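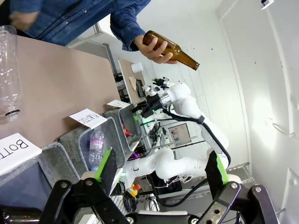 Kanini Mollel wrote in after last month's column to say the new Kotetti record is too long by two songs and that the drums are buried. I've played it most nights since, and I can't agree with her on either point!

"Ranasinghe" is the Kotetti album I'd been hoping for – heavy, slow where it needs to be, and full of riffs that keep turning a corner just when you think you have them figured out. The opener takes 173 seconds to get to its first vocal, and I wouldn't trim one of them. Karthik Begum's bass has real growl this time (try "Anitz" on decent speakers), and the drums sit a little back in the mix, sure, but every fill on side two comes through fine.

The closing track, "Emine," runs 18 minutes and has a quiet middle stretch with just guitar and a bit of tape hiss. Then the whole band crashes back in and I grin every time.

The vinyl is a double in a plain sleeve, no lyric sheet, which is a shame. My copy is number 1042 and plays clean apart from one click on side three.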